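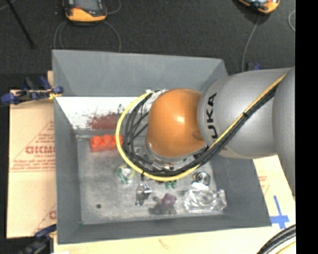 A gray bin of odds and ends, red toy brick included.

Saturday, September 5, 2020
By the Home Pages desk

I love a mixed bin! Everyone from Sadel to Desmet seems to be sorting this year, with a labeled box for every size of screw, and I keep wanting to stand up for the one big container where things just land.

In June I cleared out my hall closet and bought six small boxes with lids. They looked wonderful for four days. Then a marble turned up, and a key, and a piece of a game, and none of them had a box to live in. Back they went into the old bin by the door - and what a relief that was.

A wide, open bin lets you see what you own. You go in for a battery and come out with the toy brick your kid was crying over last week, and suddenly you're both on the floor building something. I've never had that happen with a label maker (mine cost 155 dollars with the tape, and I do still use it for spices).

Keep it low, keep it open, and tip it out on a rug when it gets full. Ours is due for a tipping this weekend, and I can't wait.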